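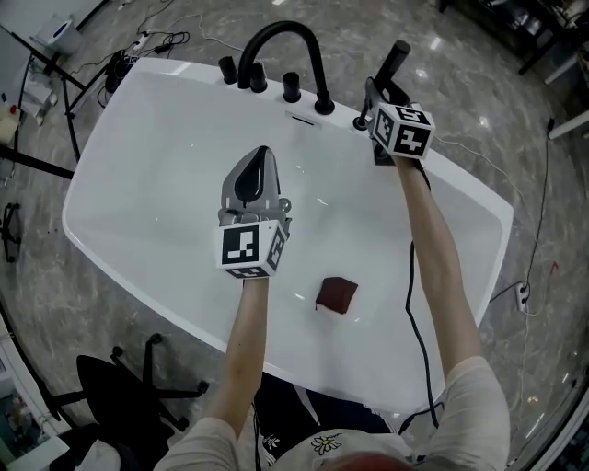 Waschbecken-Station beim Offenen Labor, Handgreifer mit Markerwürfeln

Thema: Besuch bei Rillside im Juli

kantrohr_8
War am Vormittag dort. Vorgeführt wurde die Datenaufnahme von Hand: zwei Greifer, am Becken ein gefaltetes Tuch, schwarze Armatur. Laut Aushang 242 Durchgänge für diese Aufgabe, Ziel 572.

mbergwerk
Würfel am Greifer heißt Tracking von außen. Bei einem hohen Auslauf gibt das Verdeckungen. Halte ich für die falsche Wahl.

kantrohr_8
Kommt auf die Zahl der Kameras an. Die Frage kam in der Runde auf, Antwort: Aussetzer bis 10 Frames werden interpoliert.

Bulletora
10 Frames beim Zugreifen sind zu viel. Wir haben bei Grostine deshalb auf Kameras am Greifer umgestellt - seitdem weniger Ausschuss.

mbergwerk
Dafür Drift. Hat jemand den Greifer aus der Nähe?

kantrohr_8
Graues Gehäuse, schwarze V-förmige Fingeraufnahme, innen feines Gitter. Material wurde nicht genannt.

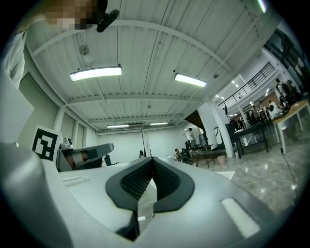 Ähnliche Themen
Markergröße und Arbeitsabstand (8 Antworten)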